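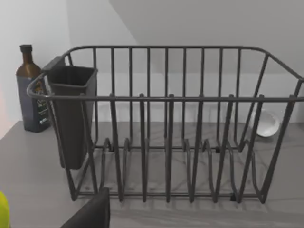

For most of the past ten years, people in the Trokham area who bought their own health cover paid much the same as people in the next county. That changed when Zimell, the larger of the two insurers selling individual plans there, redrew its pricing regions. Trokham was moved out of a region that included two cities and into one made up mostly of farms and small towns. Monthly premiums for its middle-tier plan went up by 20 per cent at the next renewal.

Nothing about the plan itself had altered. The excess was the same, the list of covered treatments was the same, and the hospital most members used was still in the network. What had changed was the group of people whose costs were being averaged.

Pricing by area is legal and long established. An insurer looks at what doctors and hospitals charge in a district, how often members use them, and how many members there are to share the bill. A city with three competing hospitals usually has lower prices per treatment than a rural district with one. It also has more members, so a handful of very expensive cases makes less difference to the total.

Trokham has one hospital. The new region has 2153 people on individual Zimell plans, according to the company's rate filing, and the filing says that two long stays in intensive care were enough to move the region's average noticeably in the year the figures were drawn from.

The filing runs to 163 pages. It can be read at the regulator's office or downloaded from its website, though the regional tables are near the back and the file can't be searched. Members were told about the change in a letter sent out in October, which gave the new premium on the first page and mentioned the regions in a paragraph on the third.

**What people did next**

Some members paid the higher price and carried on. Those whose income was low enough to get help with premiums often saw little change, as the help is worked out from the cost of a standard local plan and rises with it. The people who felt it most were those just above the cut-off: couples in their fifties running small businesses, people who had retired early, contractors with one good year behind them.

A number moved down a tier. The lower-tier plan costs less each month but has a much higher excess, so a member pays for most ordinary treatment before the insurer pays anything. For someone who sees a doctor once or twice a year that can work out cheaper. For someone taking regular medicines it often doesn't, and the difference may not show until March or April, when the pharmacy bills have had time to build up.

Others switched to Clamik, the second insurer in the area. Clamik kept its old regions and its middle-tier plan is now the cheaper of the two. Its network is narrower, however. It covers the Trokham hospital for emergencies and maternity care but sends members to Carhuamaca, an hour and a quarter by road, for planned surgery and most scans. There is a bus at 6.40 in the morning and another after lunch, and the last one back leaves before many day-surgery patients would be discharged.

Clamik says it is in talks with the hospital about adding scans to the local contract. It would not say when those talks might finish.

**How the regions are drawn**

The rules limit how many pricing regions an insurer may use and say that each must be made up of whole counties. They say very little about which counties can be put together. An insurer has to show that the costs within a region are alike, and that the grouping isn't based on how ill the people in it are. In practice those two things can be hard to separate. Older populations tend to live in rural districts, and older people use more care.

Zimell's case was that Trokham's costs had drifted away from those of the cities and that city members had been paying part of Trokham's bill. The regulator accepted this after asking for one extra year of claims data. Of the 273 public comments it received, most came from Trokham and opposed the change. The written decision answers them as a group, in a page and a half, and says that affordability on its own is not a ground for refusing a rate that is supported by the claims.

A few neighbouring regulators have gone further and set the regions themselves, so that every insurer has to use the same map. Supporters say this makes plans easier to compare and stops one company from shedding an expensive district. Insurers tend to argue that fixed regions go out of date and discourage them from entering thinly populated areas at all. A proposal along these lines has been discussed here twice. On both occasions it was put off for further study.

**Before renewing**

Members have until the middle of December to change plans for the coming year. Anyone who does nothing will be renewed on their present plan at the new price, or on the nearest match if that plan has been withdrawn.

It is worth adding twelve months of premiums to the likely cost of treatment, as the monthly figure on its own can mislead. Check that each regular medicine is on the plan's list, and at what level, because the lists are revised every year. Ask the doctor's surgery which networks it will be in from January – the insurers' own directories are often several months behind. People who expect to need an operation should also find out where it would be done.

Zimell's filing for the following year is due in July. The company has said it does not plan to redraw its regions again in that round, but the claims from the new, smaller group will be used in full for the first time.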